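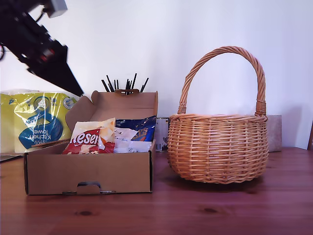 段ボール箱とかごの卓、アームは箱の左側の上あたり。

遠隔操作でお手本を取る作業、8月分のギャラリーです。急ぎでアップ、整理はあとで。課題は箱の中のお菓子をつかんでかごへ移す、それだけ。操作はウルディス・ルイクとジャンニ・フェラーロの2人で交代。目標は100本だったけど、金曜の夕方で164本。うち48本は撮り直し候補、タグ付けはこれからで す。

操作側のソフトはGridon。先週の更新で手元の遅れがだいぶ減った。袋ものはやっぱり難しい。つかむ位置が高いと上の縁だけ引っぱることになるので、なるべく胴の真ん中を狙う。ジャンニは寄せるのが早く、ウルディスは閉じるのがゆっくり。両方の癖が入ってるほうが学習には良いとおもう。記録表はPramerの共有フォルダに置いてあります。

次はGalaxyのCreamy Truffles、白い袋を左右の指ではさむところ。後ろの青いのはTerry's。
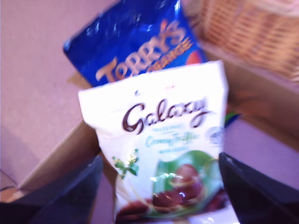 遠隔操作のお手本は、失敗した回も残しますか?
残します。ただし成功分とはフォルダを分け、どこで失敗したか一言メモを付けてください。

続きはまた来週、Flundmontの分とまとめて載せます。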